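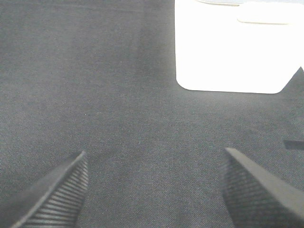 The Thursday fault, and what it cost us

Print this post | E-mail this post

We lost most of Thursday afternoon at Orkstead to a gripper that closed when it shouldn't have. The arm was on its way down to the cloth, fingers apart, and the controller logged a good grasp before it had touched anything. It then carried nothing over to the bin and let go of it. It did that 3 times before I hit the stop.

I blamed the force threshold first. It was set to 194 in the Dramani config, same as always, so I left it alone. The log was more use. Finger position had been stuck at 1,000 for the whole run, whatever the fingers were doing, and the grasp check was reading that old value. 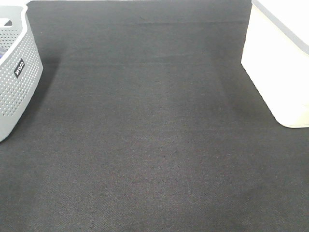 The cause was a loose connector at the wrist. The cable had been rubbing on its clamp and worked itself out a little. I reseated it, moved the clamp and ran the cycle at low speed with the grey basket and the white bin left where they were, so I could compare the logs.

What bothers me is that the software never complained. A stale reading should stop the arm – it shouldn't count as a pass. I've added a timeout for that and put the cable on the morning check. Still waiting to hear from Plavstead whether their cell has the same clamp.

Comments

gumleaf: Same fault on ours last November. Strain relief fixed it.

benchrat: How long is the timeout?

Author: Short. Still tuning it, will post the value when it's settled.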